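Three winters with the same hand cream

I have finally scraped the last of my Trusden hand balm out of the tin with a cotton bud, so I feel I've earned the right to talk about it. My hands are a trial from May onward. The knuckles go first, then the skin beside my thumbnails splits, and by the middle of winter I'm snagging every jumper I own.

The texture

Stiff! If you keep it in a cold bathroom you'll need to warm a bit between your palms before it will go anywhere. Once it softens it spreads a long way, and a dab the size of a pea does both hands with some left over for the elbows (mine always need it). It does leave a shine for ten minutes or so, so I put it on after I've turned the last page of my book and not before. I've got a library copy with a very sorry-looking chapter four.

The smell

Beeswax and something a little like cold chamomile tea. My first tin had a stronger lavender note that I rather miss, and I wonder if they've fiddled with the recipe. It's gone within the hour, so it won't argue with your perfume.

The price

I paid $42 at the chemist in Allville, which made me gulp, but the tin holds 86 grams and lasts me from autumn right through to the first warm days. The Athanasiadis one I used before was cheaper and very pleasant, only I went through a tube every few weeks and it did nothing at all for my poor thumbs.

Where I keep everything

I've been having a tidy of my creams and colours as well, and upright storage is my new favourite thing. Lying in a drawer, tubes just roll to the back and get forgotten until they've turned.
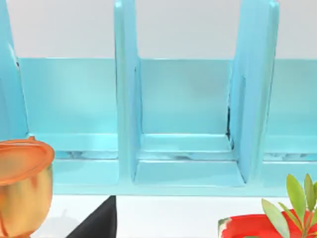
Would I buy it again?

I already have, I'm afraid. I was in Noltalton for the afternoon and came home with two tins, plus a lip balm in the same range that I'll try for a month before I say anything. If you've got a favourite for cracked thumbs, do leave me a comment, I'm always happy to be led astray.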